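제목: Re: [조작-안전] 1311번 실행 정지 지연 건, 종결 처리 제안
받는이: 조작-안전 메일링 리스트

종결 제안에 반대합니다. 적어도 지금 올라온 자료만으로는요.

수요일 저녁에 로그를 처음부터 다시 읽었습니다. 원문은 맨 아래에 그대로 붙여 두었으니 앞뒤를 맞춰 보실 분은 그쪽을 먼저 보셔도 됩니다. 요지는 "Ekado 그리퍼의 힘 제한값이 잘못 들어가 있었고, 값을 고쳤더니 재현되지 않으므로 닫자"는 것인데, 저는 이 문장의 앞부분부터 믿기가 어렵습니다. 제한값이 틀려 있었던 건 맞습니다. 그런데 그 값이 틀렸다고 해서 정지 명령이 늦게 먹힐 이유가 없습니다. 둘은 다른 경로를 탑니다.

무슨 일이 있었는지부터 다시 적겠습니다. 요약본이 돌아다니면서 내용이 조금씩 순해지고 있어서요. Chaiyaporn 작업대에서 캔 다루기 과제를 돌리던 중이었고, 1311번 실행에서 그리퍼가 캔을 잡은 뒤에도 계속 닫히려고 했습니다. 작업자가 정지를 눌렀고, 누른 시점부터 모터 전류가 떨어지기 시작할 때까지 774ms가 걸렸습니다. 안전 문서에 우리가 직접 적어 놓은 값과 비교하면 변명할 여지가 없는 숫자입니다. 다친 사람은 없습니다. 캔이었으니까요. 같은 시간 동안 그 사이에 손이 들어가 있었다면 이 메일은 훨씬 짧고 말투도 달랐을 겁니다.

과제 자체는 다들 아시다시피 단순합니다. 매트 위에 캔을 세워 두고, 한쪽 팔의 다지 핸드가 감싸 쥐고, 컵 쪽으로 옮기고, 필요하면 반대쪽 팔이 거드는 구성입니다.
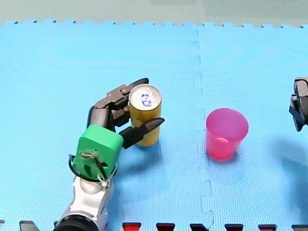

문제는 이 구성에서 양쪽 팔이 Nuruter 중계기 하나를 같이 쓴다는 점입니다. 설치할 때부터 저는 이게 마음에 안 들었고, 당시 메일에도 그렇게 썼습니다. 그때 받은 답은 "부하가 낮아서 문제없다"였습니다. 부하가 낮다는 건 평균 이야기입니다. 정지 명령은 평균적인 순간에 누르는 물건이 아닙니다. 핸드 쪽 손가락 관절 상태가 한꺼번에 올라오는 시점, 그러니까 물체와 막 닿은 시점에 중계기 대기열이 제일 길어집니다. 사고가 나기 쉬운 순간과 정지가 늦어지기 쉬운 순간이 겹친다는 뜻입니다.

이 추정이 맞는지는 저도 확신하지 못합니다. 다만 로그가 이 가설을 배제하지 못합니다. 기록은 100Hz로 남는데, 정지 입력 직후 구간에서 중계기 쪽 시각이 한참 갱신되지 않다가 몰아서 들어옵니다. 원문에서는 이걸 "기록 장치의 일시적 누락"이라고 한 줄로 넘겼습니다. 왜 하필 그 구간입니까? 같은 날 다른 실행에도 같은 누락이 있는지 비교한 표가 있어야 그 문장을 쓸 수 있습니다. 첨부에는 그런 표가 없었습니다.

"재현되지 않았다"는 부분도 따져 보겠습니다. 재현 시험을 어떻게 했는지 절차를 찾아봤더니 그리퍼 팔만 켜고 돌렸더군요. 핸드 쪽 팔은 전원이 내려가 있었습니다. 중계기를 나눠 쓰는 상태가 의심되는데 나눠 쓰지 않는 상태에서 시험하고 괜찮다고 하면, 저로서는 시험을 안 한 것과 구별이 안 됩니다. 게다가 시험할 때 정지를 누른 시점이 전부 접근 동작 중이었습니다. 캔을 쥔 상태에서 누른 기록은 하나도 못 찾았습니다. 제가 못 찾은 거라면 어느 파일에 있는지 알려 주십시오.

Lollosier에서 보낸 답변도 읽어 봤습니다. 권장 설정을 쓰면 해당 증상은 보고된 바 없다는 내용입니다. 보고된 바 없다는 말은 누가 보고를 안 했다는 말이기도 합니다. 우리도 아직 정식으로 보고하지 않았습니다. 이 건을 내부에서 "설정 실수"로 닫아 버리면 다음에 같은 문의를 하는 곳도 똑같은 답을 받을 겁니다. 공급사 입장에서 그렇게 쓰는 건 이해합니다. 우리가 그걸 근거 자료로 인용하는 건 다른 문제입니다.

캔 상태에 대해서도 한마디 하겠습니다. 원문에는 "대상물 손상 경미"라고만 되어 있습니다. 경미하다는 판단을 누가 무슨 기준으로 했는지 없습니다. 두 손가락 그리퍼로 쥔 캔 옆면을 보면 표면이 쭈글쭈글하고 잔주름과 작게 눌린 자국이 있습니다. 몸통에는 어두운 점도 하나 있는데, 구멍인지 얼룩인지 사진만으로는 저도 판단을 못 하겠습니다. 그러니 이걸 1311번에서 생긴 손상의 증거라고 내세울 생각은 없습니다. 캔은 여러 실행에서 돌려썼고 실행 전 상태를 따로 남겨 두지 않았으니까요. 마찬가지로 경미하다고 쓸 근거도 없습니다. 모르면 모른다고 써야 합니다. 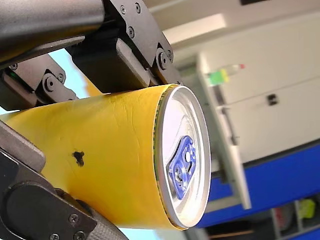 그리퍼에 비스듬히 잡힌 노란 캔. 뚜껑이 오른쪽을 향해 있음.

그리퍼의 초록색 표시등 이야기도 해야겠습니다. 현장에서는 표시등이 초록이면 정상이라고 말하는 습관이 있습니다. 원문에도 "표시등 정상"이 점검 결과로 올라와 있고요. 우리 쪽 결선에서 그 등은 전원과 통신이 붙어 있다는 것까지만 말해 줍니다. 제한값이 맞는지, 정지 명령이 제때 도착하는지와는 상관이 없습니다. 점검표에서 이 항목을 지우자는 건 아닌데, 정지 지연 건의 조치 결과란에 들어갈 항목은 아닙니다.

그래서 닫기 전에 다음 내용을 확인했으면 합니다.

양쪽 팔을 모두 켜고, 캔을 실제로 쥔 상태에서 정지를 누르는 시험을 다시 해 주십시오. 이때 사람 손은 작업 영역에 넣지 말고, 정지 입력은 외부 신호로 따로 찍어 주십시오. 중계기 시각만 믿으면 같은 누락이 또 나왔을 때 다시 할 말이 없어집니다.

틀린 제한값을 일부러 되돌려 놓고도 한 번 돌려 봐야 합니다. 제한값이 원인이라고 주장하려면 되돌렸을 때 지연이 다시 나와야 합니다. 안 나오면 원인은 다른 데 있는 겁니다. 이 시험이 꺼려진다는 의견이 나올 텐데, 꺼려진다면 그건 정지가 제대로 될 거라고 우리 스스로도 안 믿는다는 얘기 아닙니까.

같은 날 로그 전체에서 중계기 시각이 멈춘 구간을 뽑아 주십시오. 물체 접촉 시점과 겹치는지만 보면 됩니다. 정지 입력 전후로 약 2초만 잘라 올린 지금 첨부로는 아무것도 판단할 수 없습니다. 원본은 저장소에 남아 있을 테니 오래 걸릴 일도 아닙니다.

정지 배선을 중계기에서 분리하자는 제안은 다시 올리겠습니다. 지난번에는 비용 때문에 보류됐습니다. 소프트웨어를 거치는 정지를 비상정지라고 부르는 건 이제 그만했으면 합니다. 스티커라도 바꿔 붙여야 합니다. 처음 오는 사람은 그 빨간 버튼이 전원을 바로 끊는 줄 압니다.

그때까지 Chaiyaporn 작업대는 한쪽 팔만 쓰는 조건으로 돌리는 게 맞다고 봅니다. 7월 일정이 밀린다는 건 알고 있습니다. 일정표에 이 건이 이미 "해결"로 표시되어 있던데, 누가 바꿨든 "조사 중"으로 되돌려 주십시오.

제가 틀렸을 수도 있습니다. 제한값 하나 때문이었고 로그 누락은 우연이었다는 결과가 나오면 이 스레드에 정정 메일을 올리겠습니다. 시험 결과가 올라오기 전까지는 종결란에 동의 표시를 하지 않겠습니다.

-----원본 메시지-----
제목: [조작-안전] 1311번 실행 정지 지연 건, 종결 처리 제안

안녕하세요. 1311번 실행 건 조사 결과 공유드립니다.

원인은 Ekado 그리퍼의 힘 제한값 오입력으로 판단됩니다. 이전 과제에서 쓰던 설정 파일이 그대로 불려 온 것으로 보이며, 현재는 권장값으로 수정했습니다. 수정 후 그리퍼 팔 단독으로 반복 시험했고 증상은 재현되지 않았습니다.

정지 지연은 기록상 774ms이나 해당 구간에 기록 장치의 일시적 누락이 있어 실제 값은 더 짧을 가능성이 있습니다. 표시등 정상, 대상물 손상 경미, 인명 피해 없음. Lollosier 측에서도 권장 설정에서는 동일 증상이 보고된 바 없다고 회신했습니다.

이에 본 건을 설정 오류로 종결하고 양팔 운용을 재개하고자 합니다. 이견 있으시면 이번 주 안에 회신 부탁드립니다. 회신이 없으면 동의하신 것으로 처리하겠습니다.

첨부: 정지 입력 전후 로그 발췌, 수정 전후 설정 파일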